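How many tabletop layouts before I start training?

Posted by okness_bench in Data Collection, July 2026

We are recording pick-up examples for a two-handed robot. The table has a cloth, a white corded appliance, a green snack can, a badge holder on an orange lanyard and a blue-edged folder. The task is to pick one named object and set it down at the front of the table.

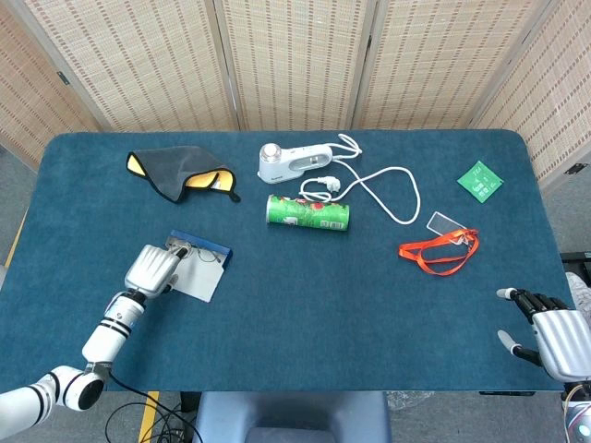
2 min read

So far I have 425 episodes, nearly all with the same layout. I moved the can a few times but the cord and the cloth stay put. The first model does fine on the can and goes to the wrong place as soon as I shift anything else. Do I keep going to 2,000 like this, or throw these out and start over with the objects moved every time? Resetting the table is the slow part. We also use both the head view and the chest view and I don't know if I need both.

Marit Eklund

Don't throw them out. Keep the 425 and stop adding to that layout. Write up a list of layouts before the next session and change to a new one after every 3 episodes. At Gollenham we got more from 400 episodes done that way than from the much bigger set we had before it.

Move the cord too. If it always makes the same loop, the model can use it as a landmark. Same with the cloth.

Thin things need their own share of the list. A can gives the fingers something to close on. Glasses on a flat folder are a different job.

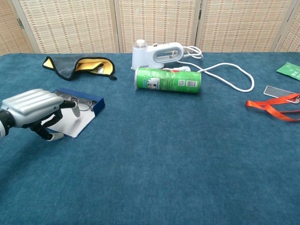
For those I'd slow the operator down on the last bit of the approach and keep the failed tries, labeled as failed. Put the label in when you stop the recording. We tried doing it at the end of the day and got a lot of them wrong.

Keep both views for now. You can train without one later and compare, but you can't go back and record it. Check that the clocks match between them first.

plulus_user

We just record until the disk is full and sort it out after. Works ok. Never bothered with a list.

Wikström

I'd add one thing to Marit's answer: set aside some layouts and never train on them. If you test on the same layouts you recorded, the score will look good and won't tell you much. Pick them before you start, and include at least one where the folder is on the other side.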